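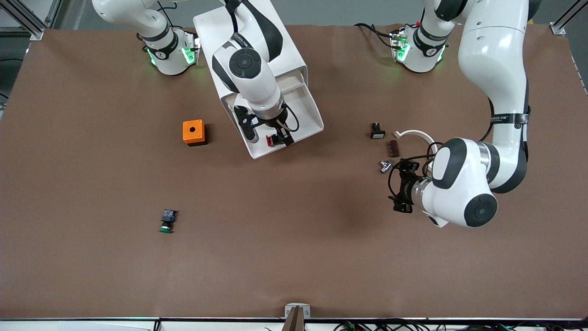

R. Delić
Research Fellow, Plarar Small Parts Project, Renden

Figure 2. Small electrical components on a plain brown work surface, among them a black push-button switch standing upright on its white rectangular base.

3.2 Laying out the parts

I've spent a lot of my working life looking for dropped switch parts, so I'll admit I had opinions about work surfaces well before we had any data. The parts in this study are the sort you'd find behind any control panel: push-buttons, their caps, and the blocks they sit on. Our full stock list ran to 3,467 pieces, most of them bought from Gakov as mixed lots, and they came sorted by nothing at all (not even colour, which I'd been promised!).

We tried two layouts. In the first, everything for a job stayed in a shallow tray until it was wanted. In the second, the parts went straight onto the bench with a bit of space between them. I'd expected the tray to win, and for plain storage it's still what I'd choose, but people kept stirring through it to get at the piece on the bottom -- and a small cap is very good at hiding under a bigger block.

Spreading things out fixed most of that. A flat, plain brown surface like the one in Figure 2 is dull to look at, and I've come to like it a lot. White bases show up on it straight away, and so does anything red. Black housings are harder, especially late in the afternoon, and I'd want to try a paler bench before telling anyone else what to buy.

The other thing worth noting is which way up a part sits. A switch stood on its base can be picked up by the sides and is already the right way round for its cap. Lying down, it has to be turned first, and that's when the fumbling starts. We ended up coding five kinds of fumble, listed in Table 4, and the half-turn was easily my favourite to watch and least favourite to score.

I left the loose caps out of the timings for the first 300 trials. They roll, they get chased, and the chasing swamped everything else in the March pilot. They come back in Section 3.3.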